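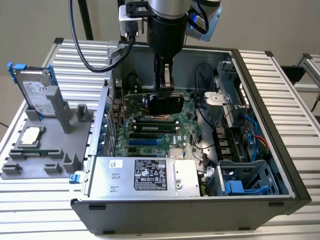

Placa de expansão preta logo acima da placa-mãe, num gabinete deitado de lado. O bloco prateado é a fonte.

Gabinete torre (interior e montagem)
Verbete da Rurkia, enciclopédia colaborativa de informática doméstica
Última revisão: 3 de fevereiro de 2025

Gabinete torre é a caixa de computador de mesa que trabalha em pé, mais alta do que larga, com a placa-mãe presa a uma das paredes internas. Para mexer nela, quase todo mundo que eu conheço faz a mesma coisa: tira a tampa lateral, deita a caixa e trabalha olhando de cima, como quem abre uma mala. Escrevi este verbete depois de muitos anos abrindo torres (a maioria de escritório, daquelas que saem de uso em lotes), então me perdoem se eu puxar a brasa para as máquinas mais velhinhas, que são as minhas preferidas!

Nome e variações

No Brasil se diz gabinete, torre ou, para desespero de quem faz manutenção, "CPU". A CPU é só o processador, um chip que cabe na palma da mão, mas o apelido pegou e já desisti de corrigir minha família. Em Portugal ouve-se mais "caixa" ou "torre". Existem a torre grande, a média, a minitorre e os modelos estreitos de escritório, e os limites entre uma categoria e outra mudam conforme o fabricante.

Placa-mãe

É a placa grande em que todo o resto se conecta. Muita gente acha que ela tem que ser verde, e de fato o verde foi a cor mais comum por décadas, inclusive nas máquinas de marca (na foto do alto há até um logotipo da Dell impresso na placa, à direita do encaixe azul). Hoje o preto domina nas lojas. A cor não interfere em nada no funcionamento.

Espalhados pela placa ficam os encaixes de memória, os de expansão, o soquete do processador e um ou outro dissipador de alumínio, aquele bloquinho com aletas que tira calor do chipset. Eu gosto de começar por ele quando preciso me orientar numa placa que nunca vi. Depois procuro os encaixes compridos e vou subindo.

Encaixes de expansão

São as fendas compridas onde entram placa de vídeo, placa de rede, placa de som e companhia. Nas placas atuais quase todos são PCI Express, ou PCIe, em tamanhos diferentes: o x1 é curtinho, o x16 é o comprido, normalmente usado pela placa de vídeo. Nas mais antigas ainda aparece o PCI comum misturado. Alguns fabricantes pintam o encaixe principal de azul ou de outra cor viva, o que ajuda bastante, mas não existe uma regra de cores que valha para todas as marcas. Consulte o manual.

Cada encaixe se alinha com uma abertura na traseira do gabinete, fechada por uma chapinha de metal. A placa de expansão traz a sua própria chapinha, chamada espelho ou bracket, que ocupa o lugar da tampa e deixa os conectores do lado de fora. Algumas torres de marca dispensam parafuso nessa parte e usam travas plásticas coloridas, e eu confesso que sou fã delas.

Para instalar, a ordem que eu sigo é:

Desligar da tomada e segurar o botão de ligar por alguns segundos.
Tocar numa parte metálica sem pintura do gabinete.
Retirar a chapinha correspondente ao encaixe escolhido.
Descer a placa reta, segurando pelas bordas, com o espelho entrando primeiro na fresta da traseira.
Apertar por igual até a placa assentar e prender o espelho.

O erro clássico é descer a placa torta. O espelho bate na borda da placa-mãe, a pessoa acha que falta força, aperta mais e pronto, lá se foi um componente (já fiz isso numa placa de rede, doeu). Se não desceu, levante e recomece.

Memória

Os módulos de memória de desktop são os DIMM, pentes compridos com um entalhe na borda que só permite o encaixe num sentido. O entalhe muda de posição a cada geração, de modo que um pente DDR3 não entra num encaixe DDR4, nem com carinho. Quando há dois módulos iguais, vale conferir no manual em quais encaixes eles devem ficar para funcionar em canal duplo. Às vezes são vizinhos, às vezes um sim e um não.

O som do encaixe é um clique seco nas travas das pontas. Nos gabinetes deitados dá para apoiar os dois polegares e empurrar para baixo com calma, bem melhor do que brigar com a torre em pé.
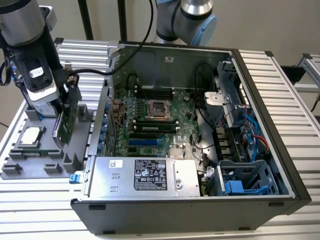 Soquete do processador ainda vazio, com a armação de retenção levantada. À esquerda, no suporte plástico cinza, há um chip de processador.

Soquete e processador

O soquete é a parte que mais me deixa nervoso, e olha que eu já perdi a conta de quantos abri. Em muitas placas para processadores Intel de mesa, os contatos são pininhos finíssimos que ficam no próprio soquete (o tipo LGA), e um toque de dedo já basta para entortar vários. Nos modelos PGA é o contrário, os pinos estão embaixo do processador. Em ambos os casos o chip tem marcas de alinhamento, em geral um triângulo num dos cantos, e nos LGA também há entalhes laterais.

A armação metálica se levanta com uma alavanca. Põe-se o processador sem empurrar, ele simplesmente repousa no lugar, fecha-se a armação e baixa-se a alavanca, que oferece uma resistência meio assustadora na primeira vez. É normal! Depois vem a pasta térmica e o dissipador com a ventoinha. Enquanto o soquete estiver vazio, o melhor é mantê-lo coberto.

Chips soltos pedem um lugar fixo na bancada. Eu usei por muito tempo uma bandejinha de plástico com divisões e recomendo qualquer coisa que tenha cavidades: o processador fica num nicho, as placas em pé numa ranhura, e nada escorrega quando alguém esbarra na mesa.

Fonte de alimentação

A fonte é a caixa metálica retangular que converte a energia da tomada. Na tampa dela costuma haver uma etiqueta cheia de letrinhas e selos de certificação, que quase ninguém lê e que é justamente onde está escrita a potência. A fonte nunca deve ser aberta em casa, pois os capacitores podem guardar carga mesmo fora da tomada.

Cabos e baias

As baias são as gaiolas metálicas em que se prendem discos e unidades ópticas. Delas saem os cabos SATA de dados, fininhos e chatos, vendidos em vermelho, azul, preto, amarelo e o que mais a fábrica tiver, e os fios de alimentação que vêm da fonte. Como a cor do cabo SATA não indica função, eu colo um pedacinho de fita em cada um antes de desligar. Uma foto antes de mexer também resolve, desde que não esteja tremida como as minhas.

Bancada

Qualquer mesa firme serve, com boa luz e espaço para deitar a torre e ainda largar as ferramentas. Deixe os pezinhos de borracha do gabinete livres, fora da borda, para a caixa não tombar quando se faz força na placa. Tapete e carpete são má ideia por causa da estática. Uma chave Phillips média dá conta de quase tudo, e um potinho para os parafusos evita aquela procura de joelhos no chão.

Ver também
Placa-mãe
PCI Express
Módulo DIMM
Pasta térmica
Fonte ATX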